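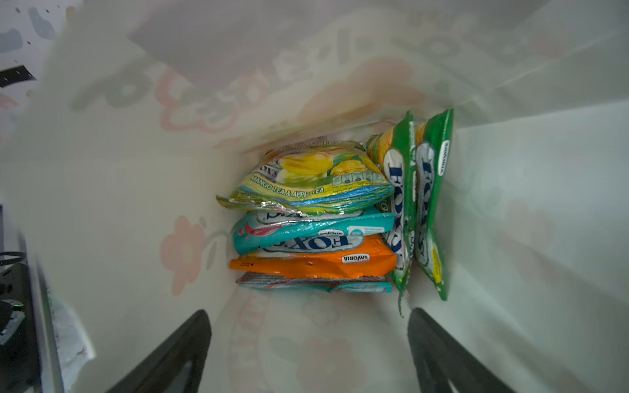 Unit 5: Comparing End Effectors for Bag Packing and Unpacking

Course handout, Robotic Manipulation Laboratory, Wistport campus
Unit coordinator: Giorgia Rinaldi
Laboratory supervisor: Cornel Coman
Revised 30/10/2023

Purpose of the session

Students will compare two end effectors on one task: placing flexible packets in a paper shopping bag and taking them out again. The first is the Chung parallel gripper with two rigid fingers. The second is the Cerkley suction tool. Both fit the same wrist flange, and the wrist camera remains in position throughout.

Background

Confectionery packets are a demanding test item. The film is glossy, the contents shift under load, and the crimped seals return bright highlights that can be mistaken for edges by a simple segmentation routine. Packets also settle in different ways. Those lying flat in a stack present a broad upper face but little for a finger to close on, whereas those standing on edge can be pinched readily if there is clearance on both sides.

The bag introduces a second difficulty. Its walls are thin and will deform if a finger opens against them. Printing on the outside may show through the paper and appear in the camera view as faint shapes on the inner walls. Students should check that their detector does not report these as items. Brand lettering should not be relied upon for orientation, as packets may lie upside down or be turned on their sides.

Procedure

Load the calibration file for the fitted tool and confirm the tool centre point against the reference pin. Lower the wrist over the opening of the bag at reduced speed and record one view before contact. Select a target packet, note whether it is flat or upright, and attempt the grasp. A grasp is recorded as successful if the packet clears the rim and is held for five seconds.

Repeat with the second tool, restoring the packets to a similar arrangement - an exact match is not required. Allow around 500 milliseconds for the suction line to reach pressure before lifting.

Reporting

Each pair is to submit a results table and a written comparison. The comparison should treat flat and upright packets separately and should discuss finger width, wall contact and any occlusion of the camera by the tool itself. Unsuccessful attempts must be included.

Students continuing to the Orkport placement in February should retain their log files, as the same format is used there.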